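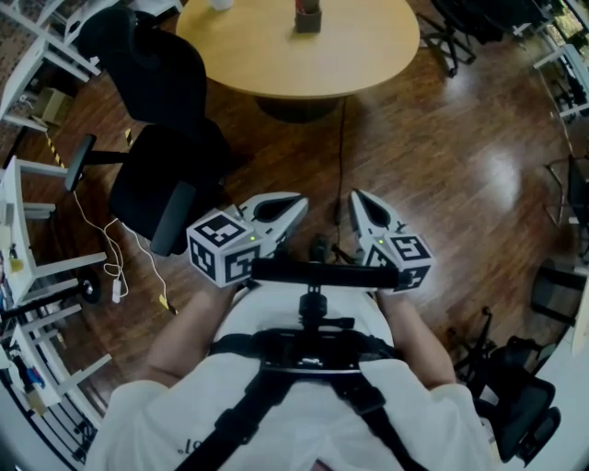 4.2 What stays on the round table

I went into this part of the study expecting the desks to be the interesting bit, and I ended up spending most of my time on the round table. It belongs to everyone in the Trusbridge office, so nobody's own stuff is supposed to live there. My hunch was that it would get cleared at the end of each day. Well, no! In our log of 3,148 item sightings across the whole project, the table kept turning up with the same few small things on it, and the pen holder was the champion by a mile.

I think the shape has a lot to do with it. A round top has no corner to push things into, so a plant or a pen holder drifts toward wherever people reach least (I caught myself doing this with my own coffee). At Kerkeo, where the shared table is a long rectangle, the same sort of items ended up lined along the wall side and we hardly noticed them anymore.

The chairs matter too. A big office chair parked against a small table takes over a good part of the edge, and people coming over to talk just roll up from their desks and leave the chair behind when they go. I didn't plan for that in the first coding sheet, so chair positions only show up in the last 480 entries – a pity, as they're the ones I'd most like to have from the start.

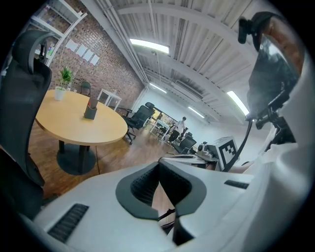
Figure 2. The round table at Trusbridge, with a potted plant and a pen holder on top and office chairs nearby.

I coded the plant as "decoration" and the pen holder as "shared supply," though the second label bugs me a little. I almost never saw anyone take a pen from it. Section 4.3 comes back to this with the shelf items.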